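Bench notebook - natural dye trials, madder on wool
Saturday, September 16, 2023

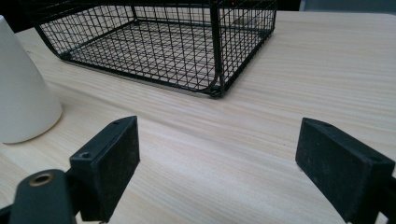

Third madder bath today and I'm so pleased with it I'm writing this up before I've even cleaned the pots. Used the Womstead roots, ground coarse and soaked overnight, and kept the bath at 74 C the whole way through. Last time I let it creep up and got brick brown on everything. No brown at all this time! The first skein came out a proper warm red, the second a bit more orange, and the exhaust bath gave a coral that Vasiliki Pappas has already claimed for her mitten cuffs.

Wool was the Tapley two-ply, 129 g dry weight, alum mordant from Thursday. I also dropped in a short length of the Stadier yarn we had left over from June - it took up color faster but patchy near the ties. Tied too tight, my fault. Figure-eights, loose, next time.

Water: Yurani Puma thinks ours is too soft for madder and wants a pinch of chalk in the bath. I ran one small jar with chalk and one without, 37 minutes each. The chalk jar is clearly redder, so she wins that one, and I owe her a coffee.

To do:
- wash fastness on all three skeins, plus both jar samples
- light test strips on the south window, half covered
- weigh what's left of the roots
- try the chalk in a full-size bath, same temperature
- ask Yurani how much chalk she means by "a pinch"

Leaving the exhaust bath covered overnight with a scrap of silk in it. Can't wait to see that one.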